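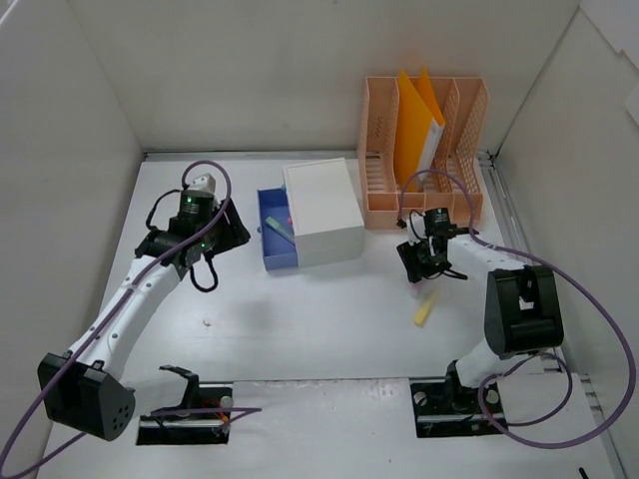

Wulau Desk Storage Team

Section 4: Filling the Drawer Box and the File Organizer

Now for the fun part! Your box is built, your organizer has its feet on the table, and every loose pen and stray sheet of paper is about to get a home.

Before you start
Wipe the tabletop and let it dry. Set the drawer box near the back wall, with the organizer to its right. Leave enough room in front of the box for the drawer to slide all the way out (a drawer that bumps into things is a drawer you'll stop using).

1. Pull the blue drawer open with one hand and steady the white box with the other.

2. Put small things in first: markers, erasers, clips. Lay markers flat and lengthwise. A teal marker or a small pink item is easy to spot against the blue, so go ahead and use your brightest ones!

3. Close the drawer slowly. If it catches, open it again and look for something standing up at the back.

CAUTION: Never lift the box with the drawer open. The drawer can slide free and spill.

4. Turn to the peach organizer. Stand your folders upright in the compartments, spine toward you, starting at the left. We like an orange folder in that first compartment for anything that needs an answer this week.

5. Add binders and thicker documents next. White ones look great against the peach, and you can write right on the spine.

NOTE: The vented sides let you peek at what's inside, but thin loose sheets can curl against them. Slip those into a folder first.

6. Push the organizer back until it touches the wall. Full compartments lean less when there is something solid behind them.

CAUTION: Do not stack anything on top of the upright folders.

Got more than 20 sheets in one folder? Split them up. Your folders will stand straighter and you'll find things so much faster.

Go on to Section 5 for labels.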